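4.2 Cups, trays and the persistence of the "for now" surface

Clearing a table is usually treated in the housekeeping literature as a single act with a beginning and an end. Our diaries suggest it is closer to a lease. Of the 931 clearing episodes logged by households in the Welmont sample, 163 ended with every item back in a cupboard. The rest ended when the person doing the clearing had satisfied themselves that the table was clear, a condition that turned out to be compatible with a good deal of crockery.

Cups were the chief offenders. A plate is finished when the food is, and people seem to grasp this without instruction. A cup is open to negotiation. Respondents in Tivadach described cups as "still going," "resting," and, in one entry from March, "between drinks." We coded all three as abandoned. Color made some difference: a cup with a strong color of its own was more likely to be claimed by one member of the household, and a claimed cup was less likely to be moved by anyone else (Figure 3).
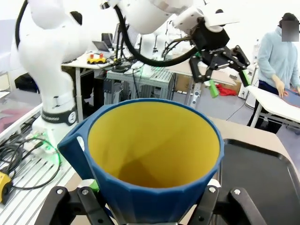 Figure 3. Blue cup with yellow interior.

The claimed cup poses a problem for any theory of tidying based on shared effort. Zaidi households, which on paper had the most equal division of kitchen work, left claimed cups standing longer than anyone. Asked why, they replied that it would be rude to interfere. Courtesy, in this sample, was hard to tell apart from not getting up.

Trays were introduced in the second phase as a remedy. Each household in the Urent group received one large serving tray and a single instruction, which was to carry things on it. We had expected the number of trips to the sink to fall, and it did. We had not expected the tray to become a place. By the tenth day, 151 entries gave an item's location as "on the tray," with no further remark, as though the tray were a room of the house. Keys were found there. So was a library book, which one respondent defended on the grounds that it had been on its way somewhere.

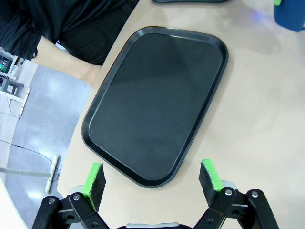 Part of the difficulty lies in how we had defined an empty surface. The original coding sheet allowed two states for the table, clear and not clear, and made no provision for the equipment of clearing. A bare tray left out on the tabletop, like the large black one in the second photograph, holds nothing and would satisfy most people that the work was done, yet the pale surface under it is as unavailable for dinner as if the dishes were still there. Two coders disagreed about such cases for 10 sessions before we added a third state, "clear except for tray," which both of them disliked. It has been applied to all later entries. Tables carrying an empty tray were counted separately from tables carrying a loaded one, and loaded trays were then sorted by whether anything on them had ever been intended for the sink.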